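Game Night Corner - The Gallery

Welcome to the page for the shelf project! I promised Colleen Wong I'd get this up in March, and it is technically still March where I'm sitting, so I'm counting it. If you haven't been following along, the short version is that we had way too many games and puzzles, all of them living in a closet in the hallway, and every time we wanted to play something we had to pull out half the closet first (and then put it back, which mostly meant me putting it back). So now there's a corner. A real one, with a rug and lamps and everything.

The light in there is pretty moody late in the day. I like it dim anyway - bright lights make me feel like I'm at the dentist.

Most of the smaller stuff came from Barwood, the secondhand place over by the bus station. I've been going in there for years and I always walk out with something I didn't go in for. The color plan, if you can call it a plan, was red, white and plain wood. I stole that straight from my aunt's kitchen, which had red canisters my whole childhood, and I still get happy when I see that combination.

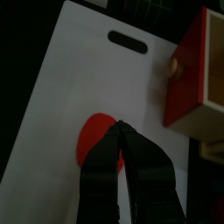 Anyway, once I'd settled on the colors everything got easier, because I could say no to things. I said no to a green lamp I really loved. I said no to a very nice blue stool (it went to my sister, so I get to visit it). Pongsak Thongdee came over to help me think through where it should all go, and he's much better at that than I am. He made me sit on the floor and pretend to play cards for a while so we could figure out what I'd want to be able to reach. I felt silly, but he was right about the lamp.

A few of you asked about the puzzles. We kept four of the big ones, and the biggest is 4000 pieces, a harbor at night with about nine different kinds of dark blue in it. I have started it twice. The 2000 piece one is much friendlier and it's the one I'd hand to a guest, or to anybody with a long rainy weekend coming up. The rest went to the swap table at Srisuk, the noodle place on the corner, and they were gone before I'd finished my soup!

What's left to do: I want a better rug pad, because the one we have slides whenever somebody gets up in a hurry. I also need to find a home for the score pads and pencils, which keep wandering off to the kitchen. Colleen says a jar. I say a jar will tip over the first time we play anything with a timer - so we're still talking about it.

If you want to come over and try the corner out, you know where we are. Bring snacks, nothing too crumbly. And if you borrowed the card game with the fox on the box last fall, no hard feelings, but I would love to have it back.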